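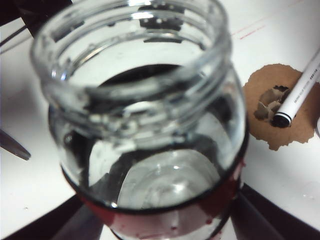

Red band jar, no lid, waiting its turn.

Quick one tonight, dinner's in the oven and I've got maybe 14 minutes.

So the jar shelf. It got away from me again. I keep every jar that comes into this house, always have, and by July the shelf over the washer is two deep and things start falling on people. Pulled the lot out after lunch. Sorted by neck size, which I should of done years ago. Wide necks left, narrow necks right, lids in the old Jukby tin.

Lids are the real problem! Jars last forever, lids don't. They go rusty on the inside or they smell like pickles. I had a whole tin of them and tried every one on every jar and ended up with 3 jars that nothing fits. The Paten lids look like they should go on, they start to turn, then they skip. Different thread. Annoying.

The one with the red around it is a keeper regardless. Good chunky threads, clear glass, nice thick bottom. The red is scuffed and gone pinkish in places, and down low the white comes right through it. I had a go at deciding whether to scrape it off and make it plain. Decided no. I like it a bit beat up, and I can spot it from across the kitchen.

Plan is dry beans. Or the popcorn, which is still in its bag with a clothespin on it. The Zarei rice jar holds 700 grams and that's the size I'm always short of, so if this one comes close it goes next to the stove.

For labels that won't budge: warm water, dish soap, leave it alone for an hour, then oil and baking soda on whatever's left. Don't use the good spoon to scrape. Ask me how I know.

Still to do:
wipe the shelf befor anything goes back
order lids from Tasavia, 2 sizes
recycle the chipped ones (really do it this time)

Timer's going. More when the lids come.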